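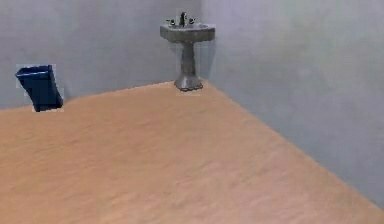
Kaseinfarbe, zweiter Anlauf mit Grau

Januar, eingetragen gegen 17 Uhr
Illia Sydorenko

Heute bin ich endlich dazu gekommen, den zweiten Ansatz zu rühren, den ich seit der letzten Besprechung vor mir herschiebe, und weil ich beim ersten Mal so nachlässig mitgeschrieben habe, dass Tanvir meine Zettel beim besten Willen nicht nachkochen konnte, kommt diesmal alles ins Heft, auch das Langweilige.

Ausgangspunkt war wieder Magerquark, über Nacht im Tuch abgetropft. Gewogen habe ich ihn morgens, es waren 389 g, und ich habe ihn ganz verwendet. Der Sumpfkalk kommt aus dem Eimer von Hasomell, der schon eine Weile steht und sich sehr schön gesetzt hat, oben klares Wasser, darunter diese herrlich speckige Masse, in die man am liebsten mit der ganzen Hand hineinlangen würde (bitte nicht, Handschuhe und Brille liegen im Regal!). Den Kalk habe ich zum Quark gegeben und mit dem Holzlöffel verrührt, bis es glasig wurde und anfing, Fäden zu ziehen. Das ging schneller als erwartet, nach der Hälfte der Zeit vom letzten Mal war der Leim schon glatt. Ich vermute, dass der Quark damals einfach zu nass war. Elaine hatte das gleich gesagt, und ich hatte genickt und es dann doch nicht beherzigt.

Kreide und Pigment habe ich getrennt eingesumpft. Beim Pigment habe ich 276 g von dem Schiefergrau genommen, dazu eine Messerspitze Rebschwarz, die ich nicht gewogen habe, also steht hier auch keine Zahl. Das Rebschwarz schwimmt wie immer obenauf und will nicht nass werden. Mit einem Spritzer Spiritus ging es dann. Wer das nachmacht: erst den Spiritus, dann das Wasser, sonst klumpt es an der Wand des Bechers fest und man kratzt ewig.

Verdünnung: nach Gefühl, wie dünne Sahne. Ich weiß, dass Severyn das nicht gern liest. Ich habe den Auslaufbecher gesucht und nicht gefunden, vermutlich steckt er noch in der Kiste für die Baustelle Hurwood. Falls ihn jemand dort sieht, bitte zurückbringen, für den dritten Ansatz hätte ich gern einen richtigen Wert.

Aufgestrichen habe ich auf den beiden Musterplatten mit Kalkfeinputz, einmal vorgenässt, einmal trocken. Jeweils zwei Lagen, kreuzweise mit der breiten Streichbürste. Auf der vorgenässten Platte läuft die Bürste wunderbar, man hat Zeit, die Ränder zu verziehen, und ich habe mich dabei ertappt, dass ich viel länger gestrichen habe als nötig, einfach weil es Freude macht. Auf der trockenen zieht der Putz das Wasser sofort weg, und jeder Ansatz bleibt stehen. Nach dem Mittag war die trockene Platte schon deutlich heller als die andere. Wischprobe mit dem dunklen Lappen: trockene Platte kreidet leicht, vorgenässte fast gar nicht. Morgen früh noch einmal prüfen, so frisch sagt das wenig.

Was mich noch beschäftigt, ist die Wolkigkeit. Ein Grau mit Kalk wird nie so gleichmäßig wie eines aus dem Eimer mit Kunstharz, und mir persönlich gefällt das ja gerade, dieses leise Hell und Dunkel, das man erst sieht, wenn man eine Weile davorsteht. Die Frage ist nur, wie viel davon wir dem Auftraggeber vom Haus Quan zumuten wollen, der ausdrücklich »ruhig« geschrieben hat. Flecken mit scharfem Rand gehen nicht, darüber sind wir uns einig. Weiche Übergänge würde ich verteidigen.
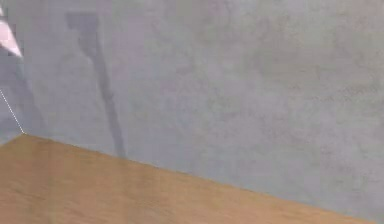
Oksana Panasiuk meinte dazu, ruhig heiße für sie vor allem, dass man keine Ansätze sehe, und gegen weiche Wolken habe sie nichts, solange sie nicht alle in derselben Höhe säßen, denn dann sehe man sofort, wo die Leiter gestanden hat. Sie würde außerdem die erste Lage dünner halten und lieber eine dritte geben.

Das mit der dritten Lage probiere ich gleich morgen auf der vorgenässten Platte, untere Hälfte, damit wir oben den Vergleich behalten. Der Rest vom Ansatz steht abgedeckt im Kühlen, hält aber höchstens bis morgen Abend, danach riecht er, und zwar so, dass man es im ganzen Flur hat. Bitte nicht in den Ausguss kippen, der Kalk setzt sich im Siphon ab.

Noch offen: neue Bürste bei Cestelik bestellen (die alte haart), Severyn nach dem Auslaufbecher fragen, Tanvir diese Seite zum Gegenlesen geben.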